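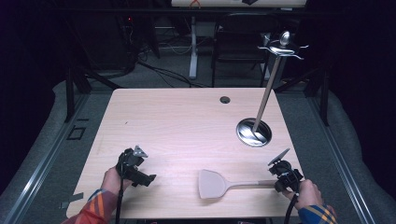 Beige spatula and stainless-steel hook rack on a light wood-grain table with grommet holes.

Hanging Utensil Racks: Setup, Loading and Care of the Table Underneath
Workshop and Kitchen Notes, Cekbridge Household Pages
Text by Bernadette Royer

A hook rack holds spatulas, ladles and slotted spoons by the handle, with the heads hanging free. It takes less surface than a crock and lets the tools air out after washing. The usual complaints are a pole that leans, hooks that crowd each other, and marks on the table under the rack. All three can be handled with hand tools and household supplies.

These notes apply to the single-pole type with hooks at the top. Wall rails and carousel racks with a motor or crank are covered on other pages.

Where to put it

Keep the rack on the side of your working hand and toward the back half of the surface. Leave 12 inches of clear table in front of it if you can. Ladles swing when they are lifted off, and the long ones swing far enough to tip a glass.

Do not set a rack next to a burner. Nylon and silicone heads tolerate heat in short contact, but handles are often made of a different material with a lower limit. A hook rack near a range also collects an oil film on every tool, including the ones that are rarely used.

Desks and office tables sometimes end up as extra prep surfaces in a small apartment. They usually have grommets – the lined holes meant for cables. A grommet is a poor footing for anything with a small base, since the ring stands slightly proud of the top on most models. Check with a fingertip. If you can feel a step, a base that straddles it will rock. Either move the rack to flat table or bridge the opening with a rigid disc wider than the ring.

An open grommet will also pass liquid straight through to whatever is below. Fit a cap before using the table for food. Caps are sold by hole diameter, and the diameter to measure is the hole in the wood, with the liner lifted out.

Straightening a leaning pole

A lean has one of four causes: a loose joint at the base, a loose joint partway up, a bent pole, or uneven loading. Work through them in that order.

1. Take every utensil off.
2. Hold the base down with one hand and move the pole gently with the other. Play at the bottom means the base screw is loose. Turn the rack over and tighten it.
3. If the pole is in sections, unscrew them, wipe the threads and put them back together. Dried dish soap in the threads will stop a section from seating fully.
4. Stand a small square or the edge of a hardcover book against the pole. Look from the front, then from the side.
5. Rehang the tools one at a time, heaviest first, alternating sides.

A thin pole that is bent can be corrected by hand over a padded edge, a little at a time. Do not use a vise on tubing. It flattens the wall, and the pole will fold at that point later.

Thread-locking compound is not needed. A wrap of plumber's tape on the base screw is enough to keep it from backing out, and it can be undone for cleaning.

Loading the hooks

Outstretched hooks have more leverage on the pole than hooks set close in. Weight matters more on this kind of top. Put the ladle and the potato masher opposite each other. Light tools such as a flat spatula can go anywhere.

Hang flat heads so that the broad face points outward along the circle, like pages of a book. Turned the other way they overlap, and the one you want is always behind two others.

Check the hole in the handle before buying a replacement tool. Hooks vary in thickness, and some handles have only a narrow slot. A handle without a hole can be given a loop of cotton cord, tied tight behind the flare at the end. If the handle has no flare, store the tool in a drawer. Drilling a hollow handle opens it to dishwater and should be avoided.

Tools should go on the rack dry. Water that runs down a hanging spatula collects at the lip of the head and drops on the table, always in the same spot. Thirty minutes on a folded towel is normally plenty. For a tool with a seam between the head and the handle, stand it head up for a while first, then hang it.

Spatulas

Light-colored silicone and nylon heads take up stain from turmeric, tomato and paprika. The stain does no harm. To reduce it, make a paste of baking soda and water, spread it on the head, leave it for 30 minutes and rinse. A second round sometimes helps. A third seldom does.

Replace a spatula when the working edge is ragged or the surface has gone tacky and stays that way after a wash in hot water with detergent. A head that pulls away from the handle can be washed separately and pushed back on, but only if it was built to come apart. If it was glued, discard it.

Long, slender handles should not be left flat across a hot pan. They take a set and will not come straight again.

Light wood and wood-grain tops

Before treating any marks, find out what the top is. Look at the underside and at the edge of a cable hole. Solid wood shows the same grain running through the thickness. Veneer shows a thin layer over a core. A printed or laminate surface shows a core with a hard skin, and the pattern may repeat if you follow it across the table. Sanding is safe on solid wood, risky on veneer and useless on a printed surface.

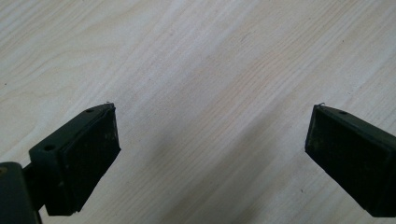
Small dark specks are the most common blemish on pale tops, and they come from several sources. Try the mildest remedy first. Press a damp microfiber cloth on the speck for 20 seconds and wipe in the direction of the grain. If it comes away, it was dirt or food. If it stays, catch it lightly with a plastic card held nearly flat. A raised speck that will not move is probably debris trapped in the finish, and it is best left alone. A speck that is level with the surface may be a feature of the wood itself.

Steel particles are a separate case. On bare or thinly finished oak and ash they can leave blue-black dots after contact with water. Never use steel wool to clean near a light wooden table, and do not drag a metal rack base across one.

For general cleaning, two cloths are better than one. The first is damp, with a drop of dish soap in the rinse water. The second is dry and follows right behind. Wipe with the grain to the edge, lift, and start again at the far side. Circular wiping leaves a haze that shows in low side light, particularly on a satin finish.

White rings from a wet base are moisture in the finish. Leave them overnight before doing anything. Many fade without help.

Pads under the rack

Felt pads hold water and should not be used under a utensil rack. Cork is better. Clear silicone bumpers are good on laminate, but some types soften lacquer if left in place for months. Lift the rack every Tuesday, or whenever the table gets its regular cleaning, and wipe below it.

Ovidiu Matei of Perneteck wrote in to suggest cutting a disc from an old silicone baking mat. We tested this under a loaded rack and the base did not creep. Trim the disc slightly smaller than the base so that it does not catch crumbs. On lacquered tops, put a circle of cork between the silicone and the table.

Cleaning the rack

Stainless steel wants warm water, soap and a soft cloth. Polished parts, including the knob at the top, show fingerprints and lime spots first. White vinegar diluted with an equal part of water removes lime. Rinse it off and dry the metal at once. Chlorine bleach pits stainless steel and should be kept away from it.

The inside curve of each hook is the part most often missed. Run a strip of cloth through it like a shoeshine rag, and check the base screw again while the rack is empty.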